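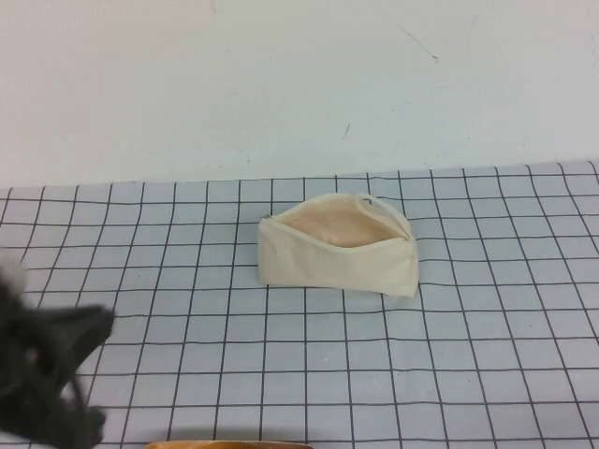 Pouch sewing, notebook, 03/10/2021

Zipper pouch, cream canvas, second pattern

Continuing from the last entry, where I had finished the lining but did not like how it sat in the corners. I have now the second pattern on the table, with the zipper open so that I can look at the inside without holding it.

First impression: the lining color is good. I was afraid that the peach would look too pink next to the cream, but when the mouth is open it makes the inside bright, and small things will be easy to find in there. Maritza Ospina wanted gray lining and I will show her this one before we decide. Gray hides dirt better, this is true.

Shape. The left end stands square and quite upright, as I drew it. The right end does not. It goes outward and a little down, and the bottom edge becomes a curve. On the pattern both ends are the same, so I must look for the mistake in my sewing or in my cutting. Two ideas:

1. The bottom corner at the right was boxed with a smaller seam than the left. I marked the left corner with the ruler and the right one by eye, I remember this well, and I should not do it again.

2. The lining is a little too long for the outer fabric and pushes against the end. If this is the reason, I should be able to feel a fold between the layers. I felt something near the bottom seam but I am not sure if it is a fold or only the seam allowance.

I will open the lining at the bottom, turn it, and measure both corners before I sew anything more. Please do not press this pouch with the iron before I have measured. The creases in the canvas are soft and I think they will go out with steam, but steam can also change the size.

Handle. Small loop from the same canvas, at the top right. It stands up by itself, a little higher than the zipper line, and I am pleased with this. On the first pattern the loop was from cotton tape and it always fell to the side. Folding the canvas in four makes it stiff enough, but it was hard work for the needle. I broke one needle and went slowly with the hand wheel for the last stitches. For the next one, try to trim the inside layers where the loop goes into the seam. Usa Wattanapong says that in her old workshop they hammered the thick places flat before sewing. I have not tried it, but we have a hammer.

I ask myself also if the weight of the loop does something to the right end. It is on the same side as the bulge. Probably it is too light for this, but when I have measured the corners I will know more.

Zipper. The pull is very small and dark. It looks neat on the cream, and it is nearly lost at the end of the track. For a person with cold hands or big fingers it will be a problem. Pichit Wannasri offered to bring some larger pulls from the box of leftovers from Hulport. A short piece of cord through the hole could also be enough, and it costs nothing.

The opening gapes wide when the zipper is open, wider than on the first pattern. I moved the zipper stitching further from the teeth this time, and I believe this made the difference. The lining did not get caught at any place when I opened and closed it slowly. I have not tried it fast, or with things inside.

Thread: 300 m spool, the cream one from the upper drawer. It is nearly the same color as the canvas. There is enough for 4 more pouches in this size, I think, but somebody should put a new spool on the shopping list.

Notes about the cutting: I laid the pattern pieces straight on the canvas, but the canvas itself was maybe not straight. It had been folded for a long time, and the fold line pulled to one side. Preben Brynjólfsdóttir cuts always one thread first and pulls it out, to find the true direction of the weave. It takes time, but for the next pouch I will do it her way and compare.

To do:

Open the lining and measure both bottom corners.
Write the corner size on the pattern, in pen.
Test the larger zipper pull and the cord.
Sew one loop with trimmed layers and one with hammered layers, on scraps only.
Ask Isla Tamihana if she still has the gray lining fabric — one piece as large as the pattern is enough.
Decide about a third pattern after that. If the corners are the only fault, I keep this pattern and do not draw a new one before June.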